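Kitchen notebook — test bench 2
August, started 07:40

Baked vegan loaf cakes, lemon, egg-free batch. Carrying on from the sheet where the crumb came out gummy under the top crust. Purpose today is to settle the hydration and stop changing two things at once.

Base mix per tin: 400 g plain flour, 12 g baking powder, 3 g bicarb, 180 g caster sugar, 4 g salt. Liquid is oat drink with lemon juice, stood ten minutes before use. Oil at 90 g, unchanged. Total batter scaled to 1,000 g in the large tin, with the spare going into muffin cases for the freezer test.

Tin A: liquid as before. Tin B: liquid down by 30 g. Tin C: as B, but with the Murnier flour in place of the Vendbridge. Murnier takes up more water, so C was expected to be stiff. It was. Had to be levelled with a wet spatula.

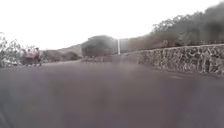 Road and stone wall, curving left.

Oven: the Carrillo, bottom heat, set to 170. Probe on the middle shelf read 163 at the front and 174 at the back with the door shut for twenty minutes. Turned all tins at the halfway point. The back left corner still colours first. Needs a shelf map done properly, in the same way as for the Histero before it was moved.

Times out: A 58 min, B 52, C 55. Pulled at 97 °C core.
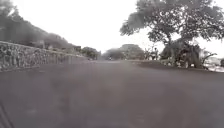 Weights after cooling on the rack for two hours: A lost least, as expected with the higher water. B came down to a clean slice with no damp line. C sliced well but the crumb is tight, closer to a bread than a cake. The dome on C split down one side, on B along the middle. A has no split and a slight dip, which I put down to too much bicarb for the amount of acid. Lemon juice was weighed this time, 35 g each.

Glaze: 100 g icing sugar to 16 g juice. Too thin at 20 g, it runs off the shoulder and pools on the tray. Apply when the loaf is fully cold.
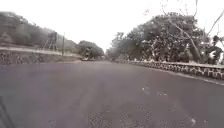

Dardo Cabral thinks the dip in A is the oven door and has little to do with the bicarb, as A was nearest the front when the tins were turned. He would repeat A in the middle position before touching the raising agents, and would rest the batter for no more than five minutes in any case.

Fair point. Repeat A in the middle, same weights, door shut until 30 min. If the dip stays, bicarb drops to 2 g and baking powder stays where it is.

Muffin cases: spare batter from B only. Baked 21 min, wrapped cold, in the freezer at 14:15. Thaw on the rack, unwrapped.
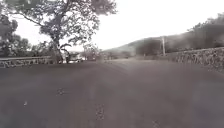

Crust notes for B, for the write-up. Colour even on three sides, paler on the side that faced the door. Underside smooth, released from the paper without tearing. Top surface needs a standard description — 'slightly rough' has meant four different things in this book. For reference I am using the road surface: fairly smooth overall, a soft grain, a few small pale marks. B matches that, the pale marks being undissolved sugar. C is well coarser. Suggest sieving the sugar next time and stirring it into the liquid first.

Batter for one large tin of B, no spare: 597 g dry, remainder wet. Next bake uses that figure. Order more Vendbridge before then, one bag left on the shelf.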